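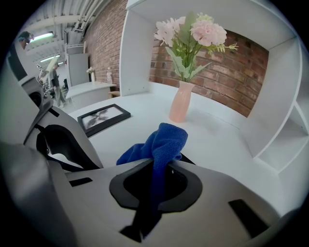 Yakubu Bashir says that a demonstration with no mistakes in it is a wasted demonstration, and that if I'm going to do twenty-four perfect ones in a row I might as well hand in the first and go home. He said this over the top of his tea, which he had made for himself only.

2023-02-28

Dusting again. The task sheet calls it "wipe surface, decorative objects present", and I have now read that phrase so often that I said it aloud to my mother on the phone when she asked what I was up to. She asked if they couldn't just hire a cleaner. I said that in a sense they had.

I see Yakubu's point, annoyingly. If every example goes smoothly from start to finish, the model has never met a cloth that has slipped, and the first time one does it will carry on polishing the air with great confidence. So this afternoon I was told to put some recoveries in. Let the cloth slide, stop, get it back, carry on. You would think that making errors on purpose would be restful. I was bad at it. My deliberate slips looked like somebody acting in a school play, and Modupe, who was checking them as they came in, sent back 10 with the note "too sorry". My accidental ones she liked very much.

Cloth is the worst of the lot. A vase is a vase whichever way you come at it. The cloth has a new shape every time I pick it up, and I have to pick it up as though I had only ones and twos for fingers, and then make it do something useful near glass and flowers. Folding it first helps. Folding it first is also now its own task with its own sheet, so I'm not supposed to do it during this one unless the fold is "incidental". I asked Garba what incidental meant and he said he'd ask Dallberg. Dallberg will reply in July.

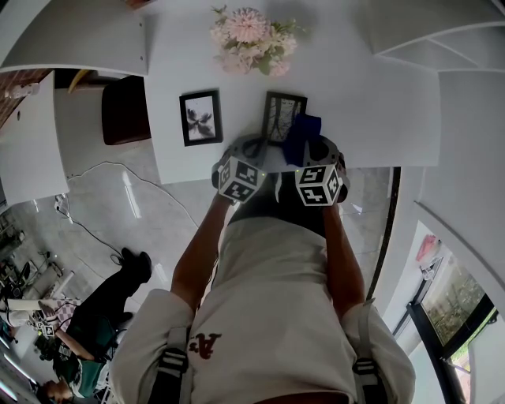 Both hands on the blue cloth, picture frames next.

The two-handed version is better for the shoulders and worse for the temper. The left wants to do what the right is doing. With one hand I can get into a rhythm; with two I spend half the time waiting for myself. Still, the frames need it, or so the sheet says, and it does look more like how a person cleans a picture, if the person were being paid by the picture.

Total for the set stands at 876. Oluwatosin wants over a thousand before anyone trains anything, and then we find out whether it has learned to dust or has learned to dust exactly like me, elbow out, always from the left. Uchenna's bet is on the elbow.

Tomorrow we move the flowers between takes, so that it doesn't decide pink means stop. Must cut my nails. Must also bring my own milk and write my name on it.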